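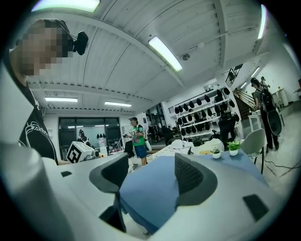

May, late evening

Got to the workshop in Likthorpe just after six and stayed until they started putting the chairs away. My bus was late again. The place was busy, with people on the stairs and at the far tables, but I got the bench end I like and plenty of mains sockets.

Main job was the left gripper. The jaw had been closing a bit crooked all week and I had blamed the servo, so I had brought the spare Skurito one from home and was ready to swap it. Took the cover off first and found the linkage pin had worked its way halfway out. Pushed it back, put a dab of threadlock on the collar, and the jaw came square again. The spare servo can go back in the drawer. I am slightly annoyed about the money.

Then the finger pads. I had printed a softer set for Koo at home on the weekend, 5 hours for the pair, and the mounting holes were tight. Opened them out by hand with a 3 mm bit. One split at the corner. I have used it anyway and will reprint it with a thicker wall. Must remember to change the file first this time and save it under a new name.

Marker cubes next. The tracking kept losing the right one when the wrist turned over, and I had been changing settings for two evenings without getting anywhere. Stuck fresh prints on matt paper in place of the glossy ones. Ran the tracking test at the old settings and out of 2000 readings it dropped 638. After the paper change I put the exposure down one step and it was much better, but I forgot to save the log, so I have no figure to write here. Do it again next time and save it.

After that, the can. I want Prolano to have one dull, repeatable job that both grippers can do together, and picking up a can is as dull as I could think of.

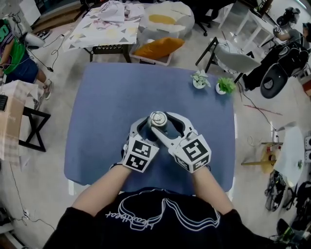
Both grippers on the can, blue cloth on the table.

The cloth is staying. On the bare top the light bounced straight up into the camera. It does ruck up when you lean on it, so I need some clips, the sort you get for picnic tables.

Things I noticed while working: the curved fingers want to be a few millimetres longer at the tip. My forearms ached after an hour, so the grips need more foam or less weight, probably both. The cable strap on the right side rubs.

Had a cheese roll and a tea at eight. Swept up my filings, took the batteries home to charge. The older pack is getting warm on charge and I will keep it on the tiles by the back door where I can see it.

For next time:
reprint split pad
picnic clips
foam
save the log
ask about leaving the toolbox in the cupboard over the summer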